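# Nisano moves to a seven-night loop out of Tramomport

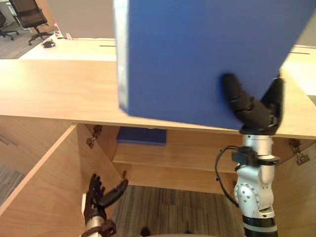 *A blue binder held above a wooden desk.*

Gemgate Voyages will change the summer program of its small ship Nisano beginning in June. The current four-night coastal shuttle is withdrawn. It is replaced by a seven-night round trip from Tramomport, with embarkation every Sunday and return the following Sunday morning. The one-way sailings that ended at Abu Hammour are no longer sold, and Abu Hammour becomes a mid-week call with an overnight stay at the pier.

The new loop is 800 nautical miles. Two nights are spent at anchor, one alongside at Abu Hammour, and the remaining four under way. Daytime passages have been cut to a single one, on the fourth day, when the ship crosses the outer channel. All other long legs are run after dinner at reduced speed. Passengers who booked the shuttle for its daylight sailing should note the change, as the cliff section north of Tramomport is now passed in the dark on the outbound leg and just after sunrise on the return.

**Fares.** The lead-in fare is $1595 per person in a twin cabin on the lower deck, with meals, port charges and guided shore walks included. Bar purchases, crew gratuities and the optional kayak day are extra. Single travelers pay a supplement on upper-deck cabins only. Port charges were billed separately under the old program, so a direct comparison of the two brochures will be misleading unless they are added back in.

**Cabins.** Nisano has 20 passenger cabins, all with outside windows. Those on the lower deck have fixed portholes and sit forward of the engine space. The two aft cabins on the main deck have been reassigned to expedition staff, and bookings already held for them have been moved up one deck at the original fare.

**Embarkation.** Boarding opens at 3 p.m. and closes at 4:30 p.m. The ship sails at 5 p.m. Luggage may be left at the Gemgate counter in the ferry hall from 10 a.m. on the day of departure. The counter does not accept luggage the evening before. Soft bags are preferred, as the storage under the lower-deck berths does not take a rigid suitcase of full size.

**Shore program.** Landings at the two anchorages are by inflatable boat and depend on swell. The decision is made by the captain at breakfast — an alternative landing is listed for the first anchorage but not for the second. If the second is missed, the ship proceeds early to Abu Hammour and the afternoon is free in town.

Tala Geagea, who handles schedules at Gemgate, said the overnight call was the main reason for the longer format. "On the shuttle we had five hours there and most of it went on formalities," she said. "Now the paperwork is cleared on arrival and people have the evening and the next morning."

Deposits paid on the four-night product can be moved to the new sailings without a fee, or refunded in full. Requests go through the original booking agent. Repeat passengers holding 1000 or more Gemgate points may apply them to the kayak day or the single supplement, but not to the base fare.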